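Our group (Henok Mersha, Gunnel Bakke and me) was lent a student licence for Trutimis, the arm simulator sold by Granström, and our tutor Roswitha Ortner very kindly let us make the whole review our term project. We had never moved a robot of any sort before, so the first 14 hours went mostly on the manual, which is friendly enough but does rather wander about!

For the main task we built a small sorting table with coloured cubes and two bigger boxes, and ran 300 pick attempts on it. Henok wrote the scripts, Gunnel kept the log, and I fussed over the lighting far longer than I should have (sorry, both).

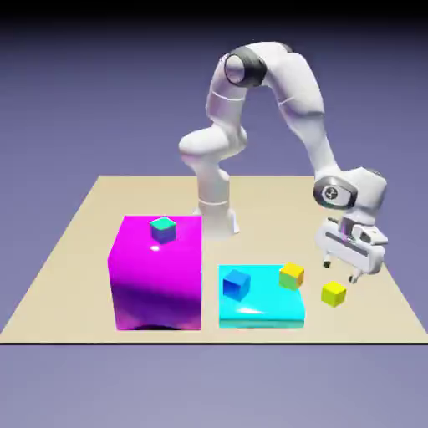 Figure 2. The arm over the yellow cube, gripper empty.

What we liked best was how easily a cube can be dragged somewhere new between runs. What we liked least was the saving, as the program froze twice on us and we lost a whole evening's work in September. We would still happily use it again, though we'd ask Granström for a proper autosave first.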